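The Pusstead Letter

The Office of Unclaimed Correspondence at Pusstead was established to hold letters that could be neither delivered nor returned. Under its rules, each item was kept for 78 years and then read aloud once, before 2 witnesses, prior to disposal.

Item 1311 came due in July. It was addressed to a Mrs. Godoy, at a street that had since been renamed. The reader on duty was Tiruwork Negussie, who had served the Office for most of her working life and had never been heard to comment on the contents of a letter.
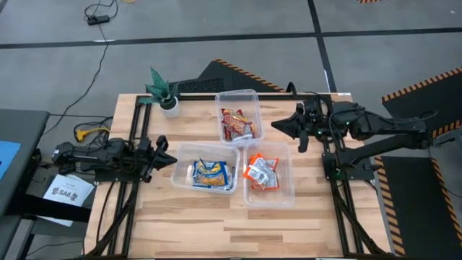

She broke the seal at the appointed hour. The writer, who signed only as Pridano, informed Mrs. Godoy that the pear tree had been cut back as she had asked, that the dog was eating again, and that he would wait at the station every evening until he received word. He requested a reply at her earliest convenience.

The witnesses signed the register. Regulations required that the letter then be placed in the disposal tray. Ms. Negussie asked that the record show a brief delay.

She took a sheet of Office paper and wrote that the letter had been received, that its contents were understood, and that the Office regretted the time taken to respond. She addressed the envelope to Pridano, care of the station, and affixed the correct postage.

It was returned within the month, marked undeliverable, and entered in the register under a new number.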